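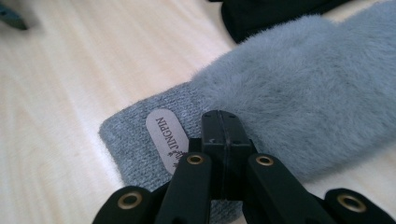

Gray glove with a knitted cuff

Thread: Winter clothing in the county jail, any change?

kurek_b
My brother has been on remand at Kisineck since December. The yard is outdoors and they get one thin jacket each. Gloves from family are refused, but the commissary sells a pair through Maillard. Has anyone got a written policy out of them?

corina.w
I asked in writing and got a form letter after 63 days. It says "seasonal items are issued as needed." No list, no temperature, nothing.

Stitar
Remand or sentenced? The rules are different. Sentenced men on work crews get gloves issued. Remand prisoners don't work, so they get nothing.

kurek_b
Remand. He hasn't been convicted of anything.

oldgate4
I worked intake for 4 years at another county. Outside clothing is a contraband problem – linings get opened and sewn back up. I would not let it in either.

corina.w
Then the jail should issue it. There are 300 people in there and they're innocent until a court says otherwise.

oldgate4
I don't disagree with that part. Budget is the sheriff's office, not the guards.

M_Delaunay
File a grievance from inside first. He has to sign it himself, and he should keep the pink copy. The ombudsman sent mine back because I had filed it for my son.

Stitar
Doubt it changes anything this winter.

kurek_b
Thanks Marcelle, will tell him on the next call. Does the grievance form cost anything?

M_Delaunay
No. Ask the unit officer for it.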